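Gerkero hand gripper, talk at the Tagle workshop evening, notes for me

Start with why two fingers. I tried 3 in the first version and it was too heavy for my wrist. Say this slowly, people always ask.

Printed parts: 142 grams together. Screws can be opened by hand. 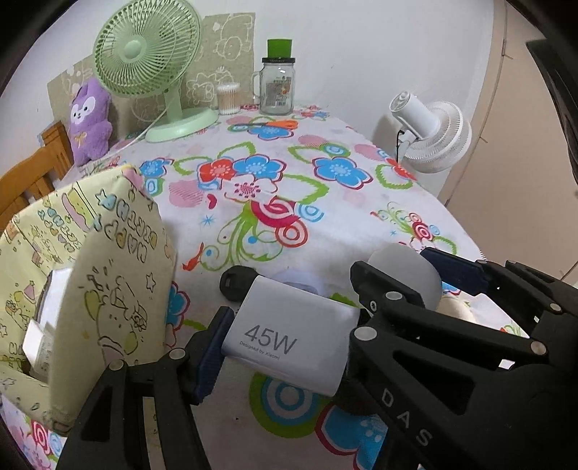 Gripper closed on a 45W charger, blue pads.

Next point, the pads. The old ones from Bomura were smooth, and boxes with straight sides were fine, but round things turned away.
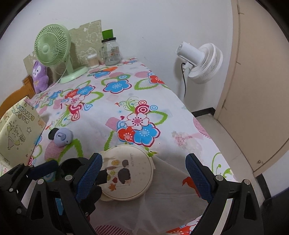 Pad material took me the most evenings. I cut many pieces before I was content. Point to the mesh pattern on both fingers, then to the round box with the hedgehog on the lid. Mention that a round side gives each pad less to hold. Then go to the Nillirley motor plan for December.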